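Piret Tamošiūnaitė has been making and refinishing tables in Heltthorpe for seven years. She works from a rented unit behind the old bus depot and sells most of what she makes to people who live within an hour's drive.

Her best-known piece is the Skovumon, a plain table with a pale top that she first built for a neighbor with a small kitchen. She still makes it to the same drawing.

"I wanted a top you could put anything on," she said. "Homework, dough, a sewing machine. If the table has too much going on, you start being careful around it, and then you eat on the couch."

She grew up with a dark dining table that was polished every week and covered with a cloth the rest of the time. Her mother sold it when the family moved. Tamošiūnaitė said she does not remember what the wood looked like.

Light surfaces are harder to sell than they used to be, she said. Customers worry about coffee rings and ink. She tells them to wipe spills when they see them and to keep a damp cloth near the sink, and she does not promise more than that.

"People call me about the first mark. They never call about the second one."

The grain is what she talks about most. She likes it fine and straight, with little contrast between the lines and the ground color. A strong pattern looks good in a showroom, she said, but it can be tiring in a room where you sit every day.

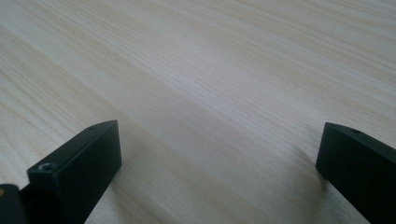
Page last changed: 29/02/2020

She also pays attention to which way the grain runs in relation to the window. In a narrow room she asks the customer to try the table both ways before deciding where it stays. Light coming along the lines gives a different look from light coming across them, and she said most people can see it once they have turned the table.

Tamošiūnaitė sold through Gavalas, a furniture store on the main road, for her first two years. The store wanted a darker version and a version with drawers. She made a few of each and went back to selling on her own.

"They were fair with me," she said. "I just didn't like making the drawers."

A Skovumon now costs around 800, with delivery in Heltthorpe included. She takes a deposit when the order is placed and the rest when the table is in the house. She carries it in herself, with help from her brother if there are stairs.

Asked what people do wrong with a table, she said they let it fill up. Mail is the usual start. She keeps hers clear by having a shelf next to the front door, and anything with a stamp on it goes there. At night the table is wiped and left with nothing on it.

"It takes me a minute. In the morning I can sit down right away."

For cleaning she uses warm water and a little dish soap, followed by a dry cloth. She wipes along the grain. She does not use spray polish and asks customers not to, as it leaves a film that has to come off before she can do any repair.

In March she plans to start on a smaller table called the Pirska, meant for one person or for use as a desk. The top will have the same light color. She has not settled on the legs.

"I have two sets standing in the shop and I change my mind every day," she said. Orders for the Pirska will open when she has built the first one and used it at home for a while.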